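# Chapter 4: Looking After the Gripper

I learned most of what's in this chapter from a single packing cell at a lunch supplier called Skendska, and I learned it slowly. The cell had one arm, one two-finger gripper and a wrist camera, and its whole job was putting wrapped food onto trays. When I took it over I figured the arm would eat up my time. It's the big expensive part, right? But the arm just sat there and behaved itself, month after month, and I spent my days on my knees with a hex key, fussing over two fingers!

So we're going to start at the fingers and work back toward the base. If your class is using the Fleselar bench kit, have it in front of you with the power off and the air bled. (The Aitken kit is close enough, but its fingers come off from the side, so read Section 4.3 before you pull on anything.)

A few words you'll need. The *stroke* is how far the fingers travel between fully open and fully closed. The *grip force* is how hard they squeeze once they touch something. The *zero* is the position the controller believes is closed, and I want you to underline "believes" because that's where most of my trouble came from. Fingers wear, screws creep, someone swaps a pad and forgets to tell the controller, and pretty soon the zero in the software and the zero in the metal are two different numbers.

Soft food makes this worse. A steel block doesn't care if you close a hair too far. A sandwich does, and so does its wrapper. My habit at Skendska was to pick low on the package, where the film gathers, and let the fingers pinch that instead of the bread. It's a forgiving spot, but it's slippery, and a worn pad will let the whole thing lean.

I checked the zero every 600 picks and wiped the pads every time I did it. Was 600 the right number? For that cell it was. At Reston, where I went next, the film was thinner and I ended up with a much shorter interval, and you'll work out your own in Exercise 4.2. You'll want a log sheet for that, with a column for the zero reading, one for pad condition, and a wide one for complaints. Mine ran to 46 pages before I moved on, and I still go back to the complaints column more than anything else in it.

Before you touch a screw, get a good look at how the fingers are holding the load. 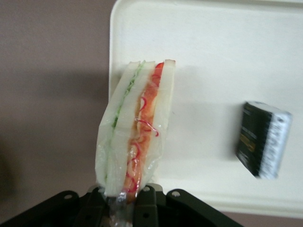 Then write down the current zero, in pen, before you change it. I skipped that step on my first cell and lost an afternoon guessing at a number that had been on the screen all morning. Once it's on the sheet you can loosen the finger screws, left side first, and set the pads where you can reach them.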